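Pan moreno, segunda vuelta

Publicado el 2025-06-18 en Cocina, Pan

Llevo desde enero con la manía de las tostadas y no se me pasa. Empezó con una hogaza de Krajewska, la panadería de Harnau que está bajando hacia el río, que compré demasiado grande para una casa donde se desayuna deprisa. Al tercer día estaba dura como un zapato y, en vez de hacer migas (que también me encantan, ya caerán por aquí), corté una rebanada gorda y la metí en el hornito. ¡Madre mía! Desde entonces compro el pan pensando en el tercer día.

El tostador de ranuras lo tengo guardado en lo alto del armario, y ahí se va a quedar una temporada. Con un pan alto, de los que crecen en cúpula, siempre me pasaba lo mismo: o no cabía, o cabía y se quedaba enganchado, y acababa yo con un tenedor de madera rescatando trozos. En el horno pequeño la rebanada va tumbada, la corteza se tuesta por su cuenta y la miga queda tierna por dentro si no te despistas. Y si te despistas, pues se raspa con el cuchillo y a otra cosa.

Lo que más me ha cambiado el desayuno es algo muy tonto, los cuencos. Antes iba con platos y tabla de cortar, ocupándolo todo. Ahora pongo el pan en un cuenco oscuro y bajo, dejo otro rojo libre para lo que vaya saliendo, y el horno al lado con la puerta abajo. El pan moreno sobre la mesa blanca me alegra la mañana, qué le voy a hacer.

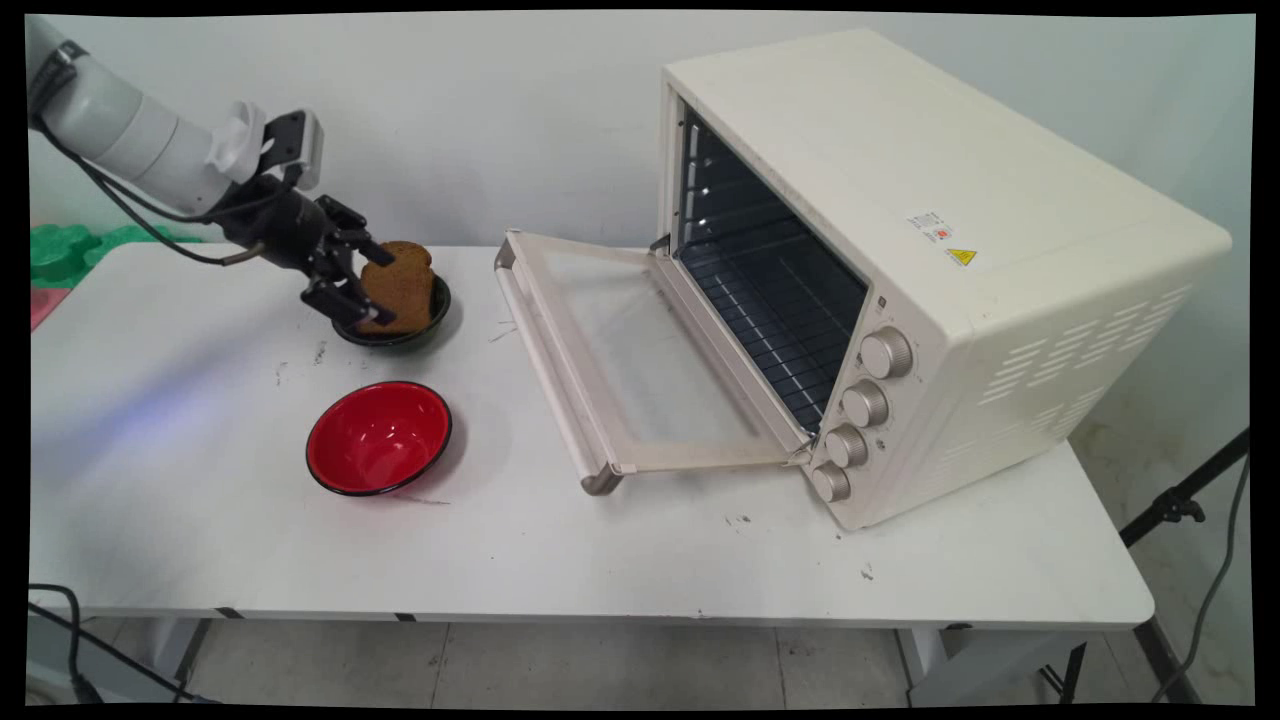
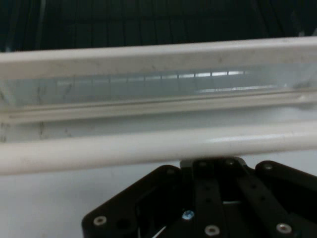 Fotos: Varngate

El cuenco rojo es mi favorito de los dos. Tiene un bordecito negro muy fino y brilla tanto que da pena llenarlo. Unas mañanas lleva tomate rallado, otras queso fresco con miel, y los domingos de antojo, higos. En el oscuro apoyo la rebanada inclinada, con la cúpula hacia arriba, y así no se me llena todo de migas antes de empezar.

Vamos con el pan, que me lo habéis preguntado varias veces. Si lo hago en casa uso la harina integral de Dredard, que tiene un salvado bastante grueso y pide agua. Yo le pongo un 65 por ciento y dejo reposar la masa tapada antes de amasar. Probé con menos y me salió un ladrillo, digno pero ladrillo. La corteza la quiero bien tostada ya de origen, aunque luego vaya a pasar otra vez por el calor.

Para la tostada, lo que hago yo:

Corto la rebanada gruesa, de dos dedos. La última que pesé, por curiosidad, dio 143 gramos, así que con una desayuno y casi almuerzo.

Enciendo el horno vacío y lo dejo calentar mientras preparo el café.

Meto el pan 3 minutos por un lado y 2 por el otro. En el vuestro será distinto – en el de mi hermana, con ese tiempo, sale carbón.

La saco, espero un poquito y entonces el aceite. Si lo echo nada más salir se cuela todo por los agujeros y acaba en el fondo del cuenco (que luego rebaño con la corteza, no vayáis a pensar que se tira).

Con mantequilla es otra historia. Ahí sí que la quiero recién salida, para que se funda en las esquinas y quede entera en el centro. Con sal gorda por encima no le pido nada más a la vida hasta mediodía.

Una cosa que sigo sin resolver es la limpieza de las migas. La bandeja de abajo la vacío cada pocos días, pero siempre queda alguna en la bisagra de la puerta y a la mañana siguiente huele a quemado antes de que haya entrado el pan. Ahora paso un pincel de repostería seco cuando el horno está frío y va mejor. Si tenéis otro truco, dejádmelo en los comentarios, que los leo todos.

La próxima semana quiero probar el pan de centeno con semillas que acaban de sacar en Krajewska. Es más bajo y más húmedo, y sospecho que va a pedir el doble de tiempo. Ya os contaré – y si alguien de Harnau lo ha probado antes, ¡que me diga si le va mejor la mantequilla o el aceite!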